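Sorting the kids' building blocks into colour bins (and keeping them that way)

Posted in Tidying, Small Spaces

I put this off for months. We had one enormous tub of blocks, beads, wheels and odds and ends in the spare room, and every time one of the kids wanted a particular piece the whole lot went on the floor. Last Wednesday I finally had a go at it with a cuppa and a podcast, and I'm pretty chuffed with how it went, so here's what I did in case you've got a tub of your own.

What you'll need

Stackable parts bins, the sort with a low front and a high back, from the hardware shop
Paper, a marker and some sticky tape
An old bedsheet
A big flat table, cleared off

I went with parts bins instead of lidded boxes because little hands can get in at the front without tipping anything over. My friend Tülin swears by ice cream tubs and hers look fine too, so use whatever you've got in the cupboard.

Step 1. Tip it all out

Spread the sheet on the floor and empty the tub into the middle. I reckon we had around 2000 pieces, plus a fair bit of fluff and one very old sultana. Shake out the tub while you're there and give it a wipe.

Step 2. Pull out the rubbish

Go through once for anything broken, chewed or from a game you no longer own. Don't start sorting yet! I always get distracted and begin making little colour piles, and then I lose track of what I've checked.

Step 3. Big blocks first

Grab all the large pieces and get them out of the road. The pile shrinks really quickly and it feels like you're winning. After that I did mediums, then left the fiddly bits until last, with the kids helping for a good ten seconds before they wandered off.

Step 4. Match the colour to the bin

My favourite part. Red blocks go in a red bin, yellow in yellow and so on, so even a kid who can't read yet knows where things live. The one drawback is that red blocks in a red bin are a bit hard to pick out at a glance, especially in the evening with only the lamp on. If that would drive you mad, go for plain white bins and put a coloured dot on each one.

Step 5. Label them

Write on a bit of paper and tape it over the rim at the back, where it won't get knocked every time someone reaches in. Paper does get tatty, so don't spend ages on your lettering. I've started keeping the tape and marker in a drawer nearby and just redo a label when it starts to lift.
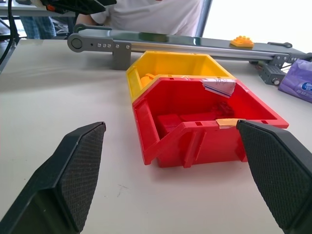
Red blocks in the red bin, label up on the back corner, yellow bin behind.

Step 6. Find them a home

Ours sit on a low shelf with the favourite colours at the front. Leave a bit of room at the end for the bin you'll inevitably need to add.

Keeping it going

Five minutes before tea, everyone puts away one colour. Strays go in whichever bin is closest and I sort them out on the weekend if I can be bothered. Some weeks I can't.

Melahat asked in the comments on my linen cupboard post whether bins like these work for craft supplies. Yes for pompoms and pegs, no for glitter. Please, no glitter.

Next up is the dress-up box, once I've worked out what to do with 9 capes.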